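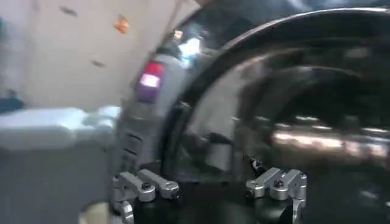 Textile Care 316
Unit 2: Moisture, Heat and Drying

Reading before class: the chapter on fiber structure in the course pack. Bring your lab notebook. Lab is in the Buckley annex.

1. How fabric holds water

Water sits in a wet fabric in three places. Some is on the surface and between the yarns. Some is in the gaps between fibers within a yarn. The rest is inside the fibers themselves. Spinning removes most of the first kind and part of the second. It does very little to the third.

Cotton, linen, wool and viscose take water into the fiber. Polyester and polypropylene take in almost none. A polyester shirt can still come out of the wash heavy, but the water is held between fibers and leaves quickly.

Regain is the weight of water in a sample at standard conditions, given as a percentage of its bone-dry weight:

regain = (conditioned weight - dry weight) / dry weight x 100

Moisture content uses the conditioned weight on the bottom of the fraction. The two are often mixed up in product sheets. Check which one is meant before you compare numbers. 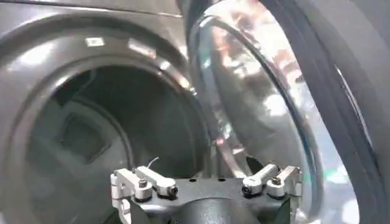 Wool has the highest regain of the common fibers and can hold a good deal of water before it feels damp to the hand. For this reason touch is a poor test of dryness for wool. Weigh the sample.

2. Stages of drying

Warm-up. The fabric and the water in it rise in temperature. Little water leaves.

Constant rate. The surface stays wet and water leaves at a steady rate. The rate depends on the air: its temperature, its speed and how much moisture it already carries. The fiber type matters little here.

Falling rate. Dry patches appear and water has to travel from inside the yarn to the surface. The fabric temperature climbs toward the air temperature. Most heat damage happens in this stage, and so does most overdrying.

Seams, waistbands and pocket corners reach the falling stage last. A mixed load will have finished thin items and wet thick ones at the same moment. Sort by thickness as well as color.

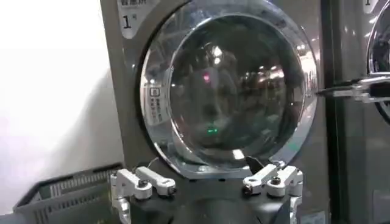 Front-loader door with a domed, dark-tinted window.

3. Shrinkage

Relaxation shrinkage is the release of tension put into the cloth when it was woven, knitted or finished. Most of it appears in the first few washes. Knits show more than wovens.

Felting shrinkage applies to wool and other animal hair. The scales on the fibers catch on one another when the fabric is moved while wet. It can't be reversed. Heat and alkali speed it up, but movement is the main cause.

Thermal shrinkage applies to synthetics taken above their heat-setting temperature.

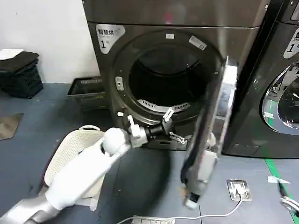 Front-loading dryer, door open. The sticker includes the characters 智慧烘.

4. Lab exercise

Samples: Trella (cotton jersey), Trutik (polyester plain weave), Ulska (wool flannel).

Weigh each sample dry and record it. Mark two points 100 mm apart in the warp or wale direction with thread, not pen. Soak in 300 ml of water, drain, and weigh again. Hang in the drying cabinet and weigh at regular intervals until two readings in a row agree. Measure the marks again after the samples have been conditioned overnight.

Plot weight against time for all three on one set of axes. Mark where you think the constant rate stage ends. Hand in the plot, the raw table and a short paragraph on the Ulska curve.

Unit 3 covers pressing and steam.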